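4.2 Placement of irregular items in shallow open cartons

The cartons of the Plornex series differ from those treated in Section 4.1 mainly in the ratio of wall height to base width. In the deep cartons, an item that enters the opening is retained by the walls whatever its final orientation, and the placement problem reduces to one of fill order. In the shallow cartons the walls give limited lateral support, the upper part of an item may stand above the rim, and the final position of a single item determines whether a second can be added without moving the first. For this reason the shallow cartons were analyzed separately and with a finer description of contact.

Three properties of the item were recorded before placement: the longest dimension, the largest dimension at right angles to it, and a coarse shape class (regular, elongated, or irregular). The irregular class contains all items whose outline could not be matched to a box, a cylinder, or a sphere within the tolerance given in Section 3. Most are lumpy, with several local high points and no flat face large enough to serve as an obvious base. Weight was recorded but is not used in what follows, as it showed no relation to final position within the narrow range of the Hekdale item set.

The final position was described by contact with the carton alone. An item is said to be centered if it touches the base and no wall, side-resting if it touches one wall, and cornered if it touches two adjacent walls. Items that touched opposite walls were treated as oversize and removed from the comparison. The description leaves out orientation. For regular items this loses information, but for irregular ones orientation is hard to define in a repeatable way, and two attempts to assign it from overhead views gave poor agreement between passes.

Figure 3 illustrates the side-resting position for an item with an irregular outline in a shallow white carton. The carton is open at the top, has thin cardboard walls, and stands on a wooden tabletop.

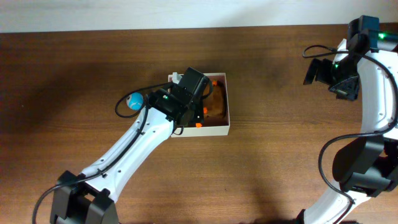
Ottilie Barrowman

With the brown item against the right side of the interior, as in Figure 3, the free area of the base is collected in one region. The same item in a centered position would divide that area into strips along the walls, none of them necessarily wide enough for a further item. The difference is small in terms of total free area and large in terms of usable area, and it is the usable area that governs whether the carton can be filled in a single pass. We define usable area as the largest rectangle, parallel to the walls, that can be drawn on the base without crossing the outline of any item already present.

The full record contains 1217 placements, of which 589 were made in shallow cartons. Of these, 347 ended in the side-resting position. The remainder were divided between the centered and cornered positions, with centered placements the more frequent of the pair. Usable area was greatest for cornered items, as expected from geometry, but the gain over side-resting items was modest for the irregular class. An irregular outline seldom follows both walls of a corner, and the pocket left between the item and the corner itself adds to free area while contributing nothing to usable area. Regular items show no such loss.

Wall contact has a cost. Thin cardboard bends outward under a sideways load, and a carton with a bowed wall may fail to accept its sleeve. Wall displacement was measured at the midpoint of the rim, where the panel is least restrained by the corner folds. Side-resting items produced the larger displacements, since the contact usually fell near that midpoint. Cornered items loaded the panels close to the folds, where they are stiffer. In the irregular class the spread of the readings was wide, and appears to depend on whether a local high point or a hollow faced the wall. A high point concentrates the load over a small area of the panel. A hollow produces contact at separate places, and the displacement at the midpoint is then lower even when the total load is similar.

The surface beneath the carton also has some influence. An empty or lightly filled carton can slide when an item is pressed against one of its walls, and any sliding relieves the load on the panel before the item has settled. On a smooth tabletop this occurs more readily than on a textured mat. All placements used in the displacement comparison were therefore made on the same type of surface, and trials in which the base of the carton moved beyond its outline marks were repeated. Slight rotations, in which one corner stays in place while the others move, were harder to detect. They are probably present in the record to a limited extent and would tend to reduce the measured displacement.

Soft items require a further remark. An item that yields under light pressure may touch a wall at the moment of release and lose contact as it recovers its shape, or do the reverse. The position was therefore read after a fixed delay, given for each item in the Grokon tables. Where the reading at release and the reading after the delay disagreed, the later one was kept. Disagreement was confined almost entirely to soft items of the irregular class, and the usual change was from side-resting to centered. The gap that opened was narrow in every such case, so the effect on usable area is slight, although the position label changes.

Two limits of the method should be noted. First, contact at the base was assumed for every item. An irregular item can bridge between a wall and a single point on the base, leaving a hollow beneath it that the overhead outline does not reveal. Such an item is less stable than its label suggests and may shift when the carton is carried. Second, the outline used for usable area is taken at the widest part of the item, which may lie well above the base. A low, flat item could in some cases be slid under the overhang, and the usable area for items of that kind is underestimated.

Neither limit affects the deep cartons, where stability is provided by the walls and fill is measured by volume. For the shallow cartons, the correction for overhang is taken up in Section 4.3 together with the order in which items of mixed shape class are added.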